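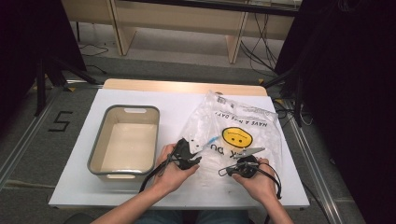
A clear plastic bag on the white table.

Well, the Okiveck shawl is off the needles! I cast on back in January with every intention of wearing it by spring, and then I got cocky at the lace border, dropped a stitch in the middle of a center decrease and had to rip back five rows (there was some language). It's blocking on the spare bed now and I keep going in to pat it.

The yarn is Wutwood fingering in a sort of mossy green, 500 yards to the skein, and I finished with so little left that I couldn't have done one more repeat. If you bind off loosely like I do, buy a second skein. I went up a needle size for the edging too, and that probably didn't help.

Several of you wrote to ask about the cast-on. It's the garter tab from Gil-soo Do's pattern, and yes, the first three rows look like a mistake. Keep going. By row nine you'll see the triangle, I promise! The chart on the second page is easier to follow than the written version, at least for me.

Next up is a pair of socks in the Bernura merino I've been hoarding, 123 grams of it, so they can be nice and tall. I'm dithering between a plain heel flap and a short row heel, and opinions are very welcome.

Knit night is 28th July, usual time. Bring the thing you've been avoiding and I'll bring my other unfinished sleeve.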